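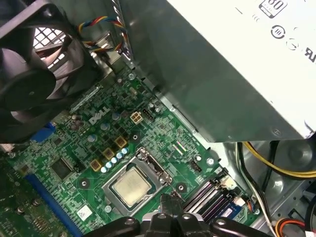
**Figure 1.** Interior of an open desktop computer tower, with the Dell motherboard, case fan and power supply unit.

## 3. Cataloging the Mahrous Bequest

The museum at Vultarholm received the Mahrous bequest with no inventory beyond a set of handwritten shelf lists. The collection was the work of one household over two generations and includes postcards, fishing tackle, shop signs, medical tools, door keys and a large number of objects whose use is still unknown. At the close of the first survey, 1,284 items had been given a permanent number. The remainder are held in the east store under temporary tags.

Earlier practice at the museum was to sort new material by type before recording it. Cormier and Berrada argued against this in their review of the Claltidero gift, where sorting had broken up groups of objects that the donor had kept together on purpose. Their advice was followed for the Mahrous material. Each shelf was recorded in its original order, and the order itself was entered in the catalog as a separate field. A tin of buttons stored beside a ship's bell is therefore still linked to the bell, even though the two are now kept in different rooms.

The method has a cost. Recording by shelf took longer than the museum had planned, and Lougher notes that visitors to the online catalog seldom use the shelf field. Researchers do use it. Chidiac was able to match a run of unlabeled keys to the Virkomer hotel only by reading the shelf lists alongside the catalog entries for nearby items – a link that would have been lost under the older system.

### 3.1 Labels and donor language

The shelf lists contain many short remarks by the collector, some of them jokes and some plainly wrong. It was agreed that these should be copied as written and kept apart from the curator's description. Villalobos proposed a limit of 500 characters for the curator's text, so that the two could be read side by side on a gallery label. The limit was adopted on 6 Aug 2018 and has been kept for all later entries.

Where a remark names a former owner, the name is held in the internal record until the family has been contacted. Replies have been slow, and the names in the postcard albums have not yet been checked.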